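The Good Room and What Lands in It

Every house of a certain age had a room you weren't allowed to sit in. It had the best sofa, the best rug and the worst heating, and it was kept ready for visitors who, in my family's case, were mainly an insurance man named Hsieh and, on one occasion, a priest who had the wrong address.

My mother's good room in Sultcombe had a coffee table so shiny you could check your teeth in it. We children were permitted to dust it. Putting a glass on it was a matter for the courts.

The formal living room was supposed to be dead by now. Builders stopped drawing it, magazines like this one ran its obituary, and everybody moved into the kitchen to eat chips standing up. But the furniture refused to go along. Damask sofas with carved crests weigh as much as a pony and last about as long as a marble bank, so they get handed down to people who own one living room and have to do all of their living in it.

Pui-shan Cheung sells this sort of furniture, and rescues it, from a shop called Kirnido. She moved 49 coffee tables last year and can tell you what ailed most of them.

"They think it's going to be scratches," she says. "It's never scratches. It's soda."

A gloss finish, she explains, is a snitch. Matte oak will keep your secrets for years. Dark polished wood reports every ring, every fingerprint and every tissue you swore you were going to pick up on your way to bed.

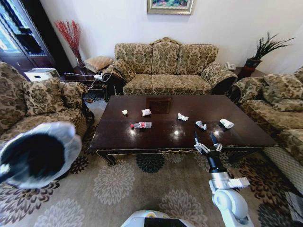
Dark gloss, gold trim, matching damask, and one red-capped bottle taking a nap.

Cheung divides table litter into the dry and the dangerous. Tissues and crumpled paper are dry. They look terrible and do nothing. Wrappers are dry until you learn what was in them. Bottles are dangerous at all times, and a bottle on its side goes to the top of the list, whatever its owner says about the cap.

Her method takes less time than complaining about it. Bottle first, then anything that crackles, then the soft stuff, all straight into a bag you brought with you. Going back and forth to the kitchen one tissue at a time is how people end up reading the mail. Wipe with a barely damp cloth, dry with another, and leave the spray polish in the cupboard, where she would like it to stay until you move.

She is firmer still on mats. One small mat in the middle of a big table protects a small part of the middle of a big table. Nobody has ever put a drink there. She sells a plain felt one, the Temix, for 12 dollars, and recommends buying several and placing them where your arm goes.

A full refinish at Kirnido costs 700 dollars. The most anyone has paid her is 1,185, after a birthday party she describes only as "grape."

I went home and inspected my own table, which used to be my mother's. There were two receipts on it and a sock. I took the sock.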